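Rutherford Street Car Share – minutes from the October get-together

Okay, I'm doing the minutes again, so you're getting them the way I write them. If you said something brilliant and it isn't in here, send me a note and I'll add it before the next one.

We started at 7:10 p.m., which for us is early. Ertuğrul Altıntaş ran the meeting, Kálmán Deák had the money sheet, and I had the laptop and the bad chair. The Cluvurlow Court households were all there except the upstairs one, who sent their vote in by text.

Last month's minutes: approved, with one fix. I wrote that the wagon was due for brakes. It's the hatchback that's due for brakes. Sorry, hatchback.

The wagon

This took up most of the night, so get comfortable. As everyone knows by now (I've complained about it to anyone who'll stand still), the wagon's yearly registration renewal bounced back in the mail. The title still has the old group name on it, from before we changed it, and the insurance card has the new one. The state would like those two things to match. I went down to the county office with what I thought was everything, got to the window, and was told I needed the signed name change form, the original and no copies. So I drove home and looked for it. Then I looked for it some more.

Kálmán thinks it's in the green folder. The green folder was last seen at Ertuğrul's. Ertuğrul says he gave it to me, and I have a very clear memory of giving it back! We went around on this for a while and then agreed to just ask for a new form, because that's one signature and a stamp and we could've done it weeks ago.

Decided: I'll request the new form, Ertuğrul signs, and I go back to the window. Until the sticker shows up the wagon stays parked in its spot. Please don't take it "just to the store." You know who you are.

Keep or sell

While we were on the wagon, Kálmán brought up selling it. We have an offer of 3,000 dollars from the Tirari lot out by the highway, good for the rest of the month. He also pointed out that the repair fund has 3,000 dollars in it, so if we sold we'd have twice that to put toward something newer. I'm not going to lie, I got a little misty. That car moved me into my apartment!

People who want to keep it said it hauls more than anything else we own, and it starts every single morning. People who want to sell said the back window doesn't go down, the heater has moods, and the dealer isn't going to offer more next spring. Ertuğrul wanted to know if Tirari would even take it with the registration in limbo, which none of us had asked. Kálmán will call.

The vote was put off until he has an answer. If it's a yes, we'll do the vote by email so we don't miss the deadline.

Insurance

We got a quote from Aton to cover both cars on one policy. It's a little cheaper than what we pay now, but the roadside part only lets you call for a tow 2 times a year. We used more than that last winter (the hill, the ice, the other hill). Kálmán's going to ask what it costs to raise the limit. I asked if guests can drive under it, and we read that paragraph out loud and still couldn't tell, so that's going on his list too.

Booking calendar

Please put your name on the slot. Three different people have booked the hatchback as "me." Also, the longest booking is still 12 hours unless you've cleared it with the group first – this isn't new, but it came up again and a few people were surprised.

Keys go back in the lockbox, turned all the way until it clicks.

Stuff left in the cars

Coffee cups, mostly, plus parking stubs and a whole lot of water bottles. Ertuğrul would like everyone to take their trash out when they take themselves out. Nobody objected to that. Umbrellas and sunglasses go to me, and I'll hold them until the next meeting.

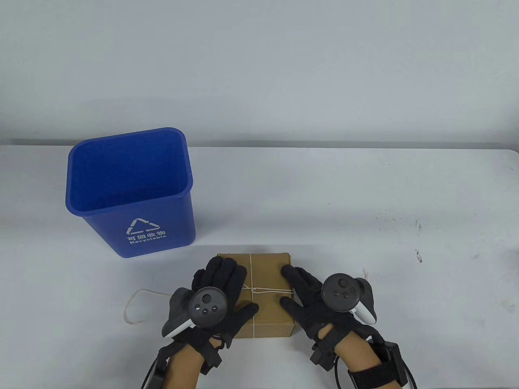 Blue recycling bin on a white table.

Other business

Winter tires: we want to get the hatchback in before the rush this time. I'll call around for prices once the brakes are booked, and maybe they can do both in one visit.

Ertuğrul asked if someone else could take a turn chairing. Long silence. He's chairing next month.

To do
Me: name change form, county office, brakes, tire prices
Ertuğrul: sign the form, check his hall closet for the green folder anyway
Kálmán: call Tirari, call Aton, send the updated money sheet

We wrapped up at 8:45 p.m. Next meeting is same place, same time, and I'm bringing my own chair.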